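Skirkon Two-Arm Teaching Bench

I've been building these at Odbridge for a while now, and the Skirkon is the one I'd want on my own desk (well, it is on my own desk, which is how I get nothing else done). You get two follower arms on a walled white work surface, a wrist camera on each arm, and a pair of leader handles you hold while the followers copy you. Move your left hand, the left arm moves. Squeeze, and the gripper closes. My neighbor's kid had it down in seven minutes!

Every run you drive gets saved as a demonstration, joint positions and camera views together, ready to train on. Our starter set is 52 runs of one chore: pick up a plastic bottle, drop it in the bin. Start with that one. It sounds dull, but a bottle lying at an angle makes you think about your wrist, and your first few tries will be ugly.

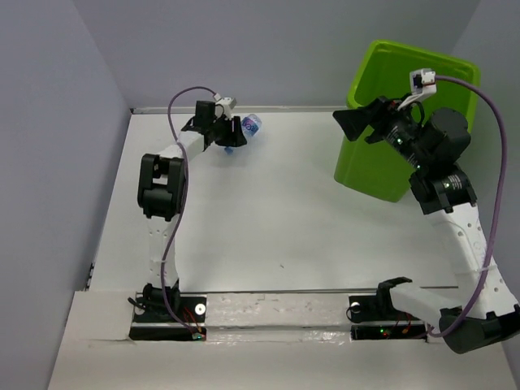
Go slower than feels natural. If you hesitate halfway through a grab, the policy learns to hesitate too, so I toss those runs and do them over – there's a foot pedal for that, left side cancels, right side saves. Silvia Havlíček talked me into the pedal and I was wrong to argue with her.

In the box: both followers, both leaders, camera cables, pedal, power supply and three spare sets of finger pads. The Plumeck recording software comes with it. You'll need your own computer.

Order number 861. The next batch ships in June, and if you want longer leader cables, put a note on the order and I'll make them up.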